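Wendthorpe method

The Wendthorpe method is a procedure for training robot manipulation policies from demonstrations recorded with hand-held grippers. It was developed by Amber De Smet and Dennis Kariuki at the Fonseca laboratory and is used mainly for two-handed tabletop tasks. The name comes from the building in which the first demonstrations were recorded.

Background

Demonstrations for learned manipulation are commonly collected by teleoperation, in which an operator drives a robot arm through a leader device. Teleoperated data match the robot's kinematics exactly, but collection is slow and operators tire quickly. Hand-held grippers remove the arm from the collection stage. The operator carries the end effectors directly, and the recorded finger motion and gripper pose are later mapped to a robot fitted with matching fingers.

Earlier hand-held systems estimated gripper pose from onboard video alone. De Smet and Kariuki reported that this estimate drifted when both grippers worked close together over a plain surface, an arrangement typical of hanging, insertion and handover tasks.

Procedure

A session consists of 100 demonstrations of a single task. The operator begins each one with both grippers held open above the work surface, and objects are moved to new starting positions between trials. Gripper pose, jaw opening and head-level video are logged on a common clock. Trials in which an object leaves the work surface are discarded.

Recorded trajectories are segmented at changes in jaw state, and each segment is expressed relative to the object being handled. The policy predicts 16 future actions at each step and is re-queried before the sequence is exhausted. Trajectories that would exceed the joint limits of the target arm are removed by a filter known as Nultard, which the authors released separately.

Work surface

Sessions are held at a table covered with a flat board. Printed grid lines on the board are used to check calibration and to set out starting positions, but are not supplied to the policy as an input.

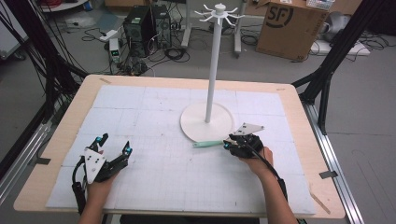 Tasks involving thin or branching fixtures are treated as a separate category, as small errors in wrist orientation have a large effect on the outcome. For these tasks the authors double the weight given to orientation error in the final segment of each trajectory.

Results

On a hanging task, a policy trained on 400 demonstrations completed 83 of 100 trials on a two-armed robot. With the object-relative representation removed, the figure fell to 52. Most of the remaining failures occurred during release, when the object shifted as the jaws opened.

A later replication at Wellosis used a different arm and obtained a lower completion rate. The group attributed the gap to greater compliance in its gripper fingers.

Limitations

The method records no contact force, and performance declines on tasks that require sustained pressure. Differences in reach between a human operator and the target robot also restrict the usable workspace.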